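Chapter 6

Planning and Paying for Handling Equipment

Contents of this chapter
6.1 The purchase price and the whole cost
6.2 Writing the statement of need
6.3 Grippers, fingers and other wearing parts
6.4 The work surface and its fittings
6.5 Comparing offers
6.6 Acceptance and the first year of use
Review tasks

After working through this chapter, the reader should be able to prepare a statement of need for a small handling cell, separate single costs from repeating costs, set out a budget which a finance office can check, and compare offers that have been drawn up on different terms.

Before you begin

Readers should be familiar with the terms payload, reach and cycle time as set out in Chapter 2, and with the risk assessment form in Chapter 5. The budget sheet used throughout the present chapter is printed in Appendix C. All sums are given before tax.

6.1 The purchase price and the whole cost

The price of a robot arm is the figure most often quoted in early talks and the one most easily found. It is also a poor guide to what a department will spend. An arm must be mounted, powered, guarded, fitted with a gripper, taught its task and kept in working order. Each of these carries a cost, and several of them fall in a later budget year than the arm itself.

It is usual to divide the whole cost under four headings. Single costs are paid at the time of purchase and include the arm, the controller, the bench, guarding and delivery. Setting-up costs cover the hours of staff or outside engineers who bring the cell into use. Repeating costs include service visits, software fees, training of new staff and replacement parts. Closing costs, which many plans omit, cover removal, safe disposal and the making good of floors and wiring.

The Lunley works, which will be used as a running case in this chapter, bought its first handling cell for the sorting of moulded cups and tubs. The original request ran to a single page and named one sum for the arm and controller. No money was set aside for fingers, for the bench or for the time of the two fitters who were to look after the cell. All three were paid for in the first year out of the general repairs budget, and the works had to put off the renewal of a conveyor as a result.

The second request, for the sister site at Bernport, was prepared with these faults in mind. It was approved on 2 April 2018 and forms the basis of the worked budget in Section 6.5.

6.2 Writing the statement of need

A statement of need describes the work to be done before any machine is named. It should be short enough to be read by a person outside the department, and exact enough for a supplier to offer against it. The following points should be covered in every case.

The items to be handled, with the largest and smallest sizes, the greatest weight and the kind of surface.
The way in which items arrive and the way in which they must leave.
The number of items to be handled in a shift, both usual and greatest.
The space available, including the height above the bench.
The services available at the bench, such as mains power and compressed air.
The staff who will run the cell, and the training they already hold.
The date by which the cell must be in use.

Shape deserves particular care. A container that is wider at the top than at the base offers a sloping side to the gripper, and fingers which hold a straight-sided box securely may slide upwards or downwards on a taper. Where tapered and straight-sided items are to be handled by the same cell, the statement should say so plainly, and samples of each should be sent to every supplier. The Bernport statement listed 3 families of container and asked suppliers to show in writing which of them could be lifted without a change of fingers.

6.3 Grippers, fingers and other wearing parts

The gripper is the part of the cell that touches the goods, and its fingers will be replaced many times during the life of the arm. They should therefore be entered in the budget on a line of their own. A plan which includes them under "sundries" will hide a cost that returns each year.

Fingers may be solid or open in form. Open fingers, with crossbars and pockets along their length, are often chosen for light goods of mixed shape. When comparing types, the buyer should ask for the price of a single finger as well as a pair, the time needed to fit a replacement, whether any tool is required, and whether the arm must be taught again once the new finger is in place. The last of these has a direct effect on staff hours.

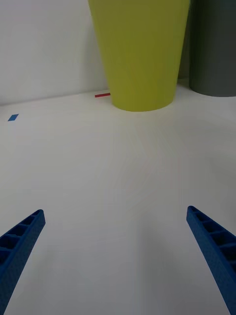 Spare fingers should be bought with the arm and never afterwards, according to Barta, who holds that a cell without a spare pair on the shelf has not been fully paid for. The opposing view is that early fingers are often of the wrong pattern, and that a large first stock ties up money in parts which may not be used. Both positions have merit. A fair course is to buy one spare pair with the cell and to fix the price of further pairs for the first year by agreement with the supplier.

At Bernport the fixed price was set at 160 pounds a pair. The budget holder could then enter a firm sum for the year and revise it only if the rate of wear differed from that stated in the offer.

6.4 The work surface and its fittings

Benches are frequently left out of equipment requests on the ground that the site already owns some. An existing bench may be too low, may move when the arm changes direction, or may have a surface that troubles a camera. Pale, smooth tops are easy to clean and show up coloured goods well, but they can also throw back light from overhead lamps. Where a camera is to guide the arm, the bench and the lighting should be considered together and, where possible, bought together.

Tape and other markers laid on a bench cost very little to buy. The time spent placing them, checking them and replacing them after cleaning should nonetheless be entered under repeating costs. It is good practice to keep a drawing of the bench with the place of each marker shown, and to name the post responsible for keeping it up to date.

The Bernport request allowed 1,077 pounds for the bench and lighting. The sum was questioned at the first reading, and was accepted when the department supplied the Lunley repair records for the same items.

6.5 Comparing offers

Offers seldom arrive in the same form. One supplier will include delivery and two days of training; another will quote for the arm alone and list all else as extras. Before any comparison is made, each offer should be copied on to the budget sheet in Appendix C, line by line, and every blank line should be put back to the supplier as a written question. A blank is to be treated as a cost not yet known. It must not be treated as nil.

Three offers were received for the Bernport cell. The offer from Dollari was the highest on purchase price. Once training, the first two service visits and the fixed price for fingers had been entered for all three suppliers, it moved to second place, and the difference between first and second was small enough for delivery time to decide the matter.

Points may be awarded where price alone does not settle the choice. The scheme used at Bernport had a total of 100 points, of which the largest share went to whole cost over the planned life of the cell. Whatever scheme is adopted, the points must be fixed and recorded before offers are opened, and suppliers should be told how they will be shared out.

Terms used in this chapter

Closing cost: money spent on taking equipment out of use.
Repeating cost: money spent at intervals during the life of the equipment.
Statement of need: a written account of the work to be done, prepared before suppliers are approached.
Wearing part: a part expected to be replaced during normal use.

Section 6.1 continues overleaf with the layout of the budget sheet.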